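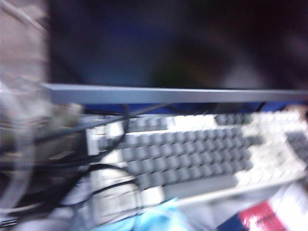 Monitor and keyboard from the wrist camera, with motion blur.

About Us

Flastmont is a small research group working on manipulation in places that were never set up for a robot. Our subject is the ordinary office desk. We study how an arm should use its wrist camera when part of what that camera returns is smeared by the arm's own movement, and we publish the methods, the code and the failures.

The group was started by Mercy Biwott, who still leads it. Her earlier work was on visual servoing for sorting lines, where lighting is controlled and the background is a plain belt. Neither condition holds on a desk. Cables cross the work area, screens reflect, and the objects differ in every property that matters to a grasp.

What we work on

Our main line of research is a method called Curnon. It assigns each wrist image a sharpness weight before the image reaches the policy. The weight is computed per region, so a hard edge that survives the blur can still be used while the remainder of the image is discounted. Fixed-camera images are not weighted. They enter the policy at a constant rate and hold the estimate of object position steady while the wrist view is poor.

The weighting network is small and is trained separately from the policy. Its labels come from joint velocities, which the arm logs in any case, so no hand annotation is required. We consider this the most useful property of the method — a lab with an arm and a wrist camera already has the data to train it.
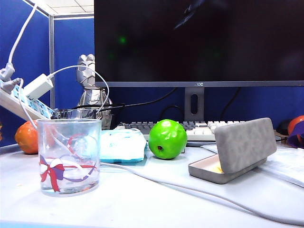
Desk layout, fixed camera: tumbler, orange, green apple, tissue or wipes packet, open glasses case.

Results to date

The current evaluation covers 157 trials of single-object pick and place on cluttered desks. Policies were trained on 2,000 demonstrations. Compared with the unweighted baseline, Curnon reduced failed first grasps by 40 per cent. Most of the gain came from the approach phase, when the wrist is moving fastest and the baseline tends to commit to a stale position.

Clear glass remains the hardest category. The weighting does not help with a transparent object, whose visible edges may belong to whatever is standing behind it. Soft packets are the next hardest, and here the cause is contact and not vision. We report both categories separately and do not fold them into the headline figure.

A second project, Ji, examines how little fixed-camera input the method can tolerate. In February we completed a first series at reduced rates. Performance held until one fixed image was supplied for every 16 wrist images, then fell off quickly. The reason for the sharp drop is not yet understood.

How we work

Desks are used with their normal contents in place. We do not tidy cables, cover monitors or change the partitions behind the work area. Object positions are changed between trials according to a printed schedule, and the operator does not choose them. A trial is scored from the fixed camera by a person who has not been told which policy was running.

Trials stopped for mechanical reasons are logged and released with the rest. Data and trained weights are distributed through Zamov, our public archive, under a licence that permits commercial use with attribution.

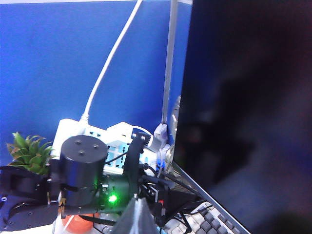 Page last changed: 2020-07-10

The arm works close to the partition and the monitor, and that constraint shaped the motion planner. Joint limits are set per desk. Cable runs are entered in the planner by hand as keep-out volumes, a slow step that we would like to replace with an automatic one.

Visiting and collaboration

We take graduate students on placement and welcome enquiries from groups with comparable arms, particularly those able to repeat the Curnon trials on desks of their own. Please include the camera model and shutter settings with your first message. Requests for raw logs should name the trial series required.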